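烤箱里面为什么那么热？

写给爱问问题的小朋友

你有没有蹲在厨房里，等过一炉正在烤的东西？我小时候最喜欢干这件事了。搬一张小板凳，坐得离烤箱远远的（妈妈画了一条看不见的线，不许我越过去），两只手撑着下巴，一直等到满屋子都是香味。等的时候没事做，脑子里就会冒出好多好多问题：火在哪里呀？为什么面团会变胖？为什么放进去的时候是白白的，拿出来就变成黄黄的了？大人们有时候忙，来不及一个一个回答，所以今天我们就慢慢地、从头到尾地来聊一聊烤箱。你可以一边读一边吃点心，不着急。

一个装热气的箱子

先说“烤箱”这个名字。“箱”就是箱子，“烤”就是用热把食物弄熟。合在一起，就是一个专门用来装热的箱子。你想想看，冬天的时候，如果把房间的门和窗都关好，屋子里就会暖和起来；要是有人忘了关门，热气就呼呼地跑掉了，大家都要喊冷。烤箱也是这个道理，只不过它的“房间”小得多，也热得多。

有多热呢？夏天最闷的那种下午，气温要是到了三十几度，我们就已经热得只想吃西瓜了。水烧开的时候，是一百度。而烤一个蛋糕，烤箱里常常要到一百八十度！所以烤箱的墙壁不能随便用什么材料来做，它得特别结实，不怕热，也要好擦洗。很多烤箱的内壁上都有一层滑滑的东西，叫做搪瓷。搪瓷是把像玻璃一样的粉末烧在铁皮上做成的，你家里如果有那种老式的、碰掉一块就会露出黑铁皮的茶缸，那也是搪瓷。

热是从哪里来的

有的烤箱用电，有的烤箱用燃气。用电的烤箱里有一种弯弯的金属管子，叫做加热管，电流从里面走过，管子就会变得很烫很烫，有时候还会发出红红的光。有些烤箱把加热管露在外面，有些把它藏在底板下面，所以你往里看的时候，不一定找得到它。

热从加热管出发以后，要走到食物那里去，它有好几条路可以走。

第一条路，是坐着空气去。热的空气比较轻，会往上跑；凉一点的空气比较重，就往下沉。一个上去，一个下来，空气就在箱子里慢慢地转起圈来，像小朋友在操场上排着队跑步。有些烤箱嫌它们跑得太慢，还在后面装了一个小风扇，帮忙把热空气吹得到处都是。

第二条路，是直接照过去。你站在太阳底下，脸上会觉得暖洋洋的，对不对？太阳离我们那么远，热还是能照到脸上来。烫烫的加热管和烫烫的墙壁，也会这样把热“照”到食物上。食物的表面变得焦焦脆脆的，常常就是它们的功劳。

第三条路，是一个挨一个地传过去。烤盘先热了，再把热传给贴着它的食物。就像冬天里你的小手冰冰凉，奶奶用她的大手一握，暖和就从她手里跑到你手里来了。蛋糕的底为什么也会熟，现在你知道了吧！

架子为什么是一根一根的

说到这儿，我想请你猜一猜：烤箱里的架子，为什么要用细细的金属条来做，中间留出那么多空当呢？做成一整块平平的板子，放东西不是更稳当吗？

我的外甥也这样问过我，他当时五岁，还很认真地建议我垫一块大木板（当然不可以，木板会烤焦的！）。答案就在刚才那条“坐着空气去”的路上。如果架子是一整块板，热空气往上跑的时候就会咚的一声撞在板子底下，过不去了。上面的食物等呀等，等不到足够的热气，就会烤得很慢，而且一边熟一边不熟。换成一根一根的金属条，热空气就可以从空当里钻过去，上上下下都能走通。 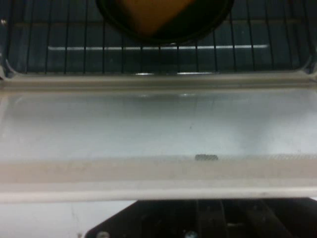
架子还有一个小本领，就是它可以换楼层。很多烤箱的两边墙壁上有一道一道的槽，架子可以插在高一点的地方，也可以插在低一点的地方。烤披萨和烤蛋糕喜欢住的楼层就不太一样。蛋糕一般住在中间，上面的热和下面的热都能照顾到它。要是把蛋糕放得太高，它的头顶离上面的加热管太近，里面还是湿乎乎的，外面就已经黑了，多可惜呀。

盘子也有讲究

食物不会自己躺在架子上（面糊会滴滴答答全漏下去的），所以我们要给它找一个盘子。进烤箱的盘子得是不怕热的，金属的、耐热玻璃的、陶瓷的，都有人用。塑料的盘子可千万不行，它会软掉，会化掉，还会发出很难闻的味道。

盘子的颜色也有关系，这一点好多大人都不知道呢，你可以去考考他们。深颜色的盘子比较会“吃”热，浅颜色、亮闪闪的盘子会把一部分热弹回去。这就跟夏天穿衣服一样，穿黑衣服站在太阳底下，很快就热得受不了，穿白衣服就好一些。所以用深色的盘子烤东西，底和边常常会烤得更快、颜色更深，有经验的人会早一点去看一看。

还有圆盘子和方盘子。方盘子有四个角，角落里的面糊两面都靠着烫烫的盘壁，熟得比中间快，所以方蛋糕的角常常是最硬最脆的。我家就有人专门爱吃那个角，每次都要抢。圆盘子没有角，一圈烤得就比较均匀。

面团为什么会变胖

好了，现在轮到最神奇的部分啦。

面团和面糊里藏着很多很多小气泡。有的是酵母做出来的，酵母是一种小得看不见的活东西，它吃了糖就会吐出气来；有的是泡打粉做出来的，泡打粉遇到水和热就会冒泡；还有的是打鸡蛋的时候，一下一下打进去的。这些气泡一受热就会胀大，把面团撑得鼓鼓的，像好多小朋友在被窝里一起伸懒腰。

光是胀大还不够，要是没有东西把它们固定住，气泡一破，面团就又瘪下去了。幸好鸡蛋和面粉里有一种叫做蛋白质的东西，受热以后会慢慢变硬。你见过煮鸡蛋吧，生的时候是流来流去的，煮熟以后就变得有弹性了。蛋糕里面也发生着一样的事，软软的面糊一点一点地立住，气泡住过的地方就成了一个一个的小洞。下次吃蛋糕或者面包的时候，掰开来看看，那些小洞就是气泡们的房间。

那么颜色呢？白白的面团怎么会变成金黄色、橙黄色，甚至深棕色？原来，食物表面的糖和蛋白质碰到很高的热，会手拉手变成许多新的东西，这些新东西颜色比较深，味道也特别香。科学家给这件事起了一个长长的名字，叫“美拉德反应”。名字记不住也没关系，你就记得：颜色变深的时候，香味也跟着来了。面包皮比面包心香，就是因为面包皮离热最近。

为什么不能老是开门看

我知道你想看，我也想看！可是烤箱的门一打开，里面的热空气就一下子涌出来了，凉空气趁机跑进去，箱子里的温度就会往下掉。正在长个子的蛋糕，身体还没有变硬，忽然一凉，中间就可能塌下去一个坑。

所以很多烤箱的门上都有玻璃，让人不开门也能看见里面。这种玻璃往往不止一层，两层玻璃中间夹着空气，就像冬天穿了两件衣服，热不容易跑出来。不过你要知道，就算是这样，玻璃摸上去还是可能会烫手的，眼睛可以看，手指头不可以碰。

门打开以后，常常是往下放平的，像一座小小的吊桥。这个时候，门的里面那一面也是烫的，可不能往上靠，更不能坐上去。等大人把东西端出来，把门关好，烤箱还要休息很久才会凉下来。关了火，不等于马上就不烫了。这句话请你多念两遍，再去讲给弟弟妹妹听。

和大人一起做的小实验

这个实验要用烤箱，所以一定要请一位大人来当你的搭档。大人负责开门、放进去和拿出来，你负责准备、看钟和做记录。

你们需要两片一样的吐司面包，一个浅浅的烤盘，一支笔和一张纸。请大人把烤箱先加热好，把第一片面包放进去，你看着钟，过了2分钟就喊一声“到啦”，请大人拿出来。然后放第二片，这一次要等得久一点，等到你隔着玻璃看见面包的颜色变深了再喊。两片面包都放凉以后，摆在一起，先看一看颜色，再闻一闻味道，用手指轻轻敲一敲，最后咬一口（这一步最受欢迎）。

你可以把它们画下来，在旁边写上哪一片脆，哪一片香，哪一片还是软的。要是家里人多，可以请每个人都说说最喜欢哪一片，大家的答案说不定很不一样。我自己喜欢颜色深一点的，边上有一点点焦，再抹上一层黄油。

几个你可能会用到的词

预热：先让烤箱空着热起来，等温度够了，再把食物放进去。

烤架：烤箱里用来放烤盘的架子，金属条中间有空当，热空气可以钻过去。

隔热手套：厚厚的手套，大人端烫的东西时要戴上。手套要是湿了，热会传得特别快，所以要用干的。

余热：关掉烤箱以后，里面还留着的热。有些点心就喜欢在余热里再待一会儿，慢慢变干变脆。

晾凉：把烤好的东西放在通风的架子上，等它变凉。刚出炉的蛋糕香得让人受不了，可是里面还有很多热热的水汽，马上去切容易碎成一团。去洗洗手，摆摆盘子，再把小板凳搬回原来的地方，等一会儿就可以切了。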